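Search this site Search Go Menu

Folding cell back on full shifts after finger change

The Furka cell at Foltness is running full shifts again after two days on the bench. It had begun to drop the corners of darker cloths, and the fault log showed 399 missed picks against 1146 good ones before it was taken off the line on Wednesday.

Boonmee Saithong, who looks after the cell, found that the right finger was closing late. The pivot pin had worn and the grip pad had gone shiny. Both fingers were changed together, as the Clitomex pads are sold in pairs and a new pad next to an old one never closes square. The Hutapea controller was left alone apart from a new zero position for the gripper.

The wrist camera was cleaned and its exposure set again using a dark cloth. On a pale surface the software had been taking shadows for fabric edges, so the threshold was raised and the corner search repeated with the lamp in both positions.

Operators should wipe the pads with a dry cloth at the start of each shift. No solvent, please, as it lifts the pad glue. If the cell misses the same corner twice, stop it and ring the workshop. Do not jog the wrist by hand with the drives on. Spare pins are in the top drawer by the controller, and the old pads should go back to the workshop for measuring.

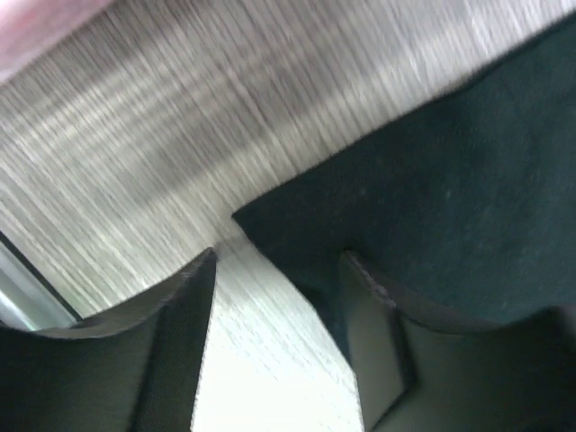
Foltness, January. The wrist camera's view of a dark teal cloth on the wood-grain surface, with the right fingertip over the fabric and the left one just off it. The corner between them is what the software has to find. The next pad check is due at the end of the month.

Contact the workshop | © Foltness Workshop News | Back to top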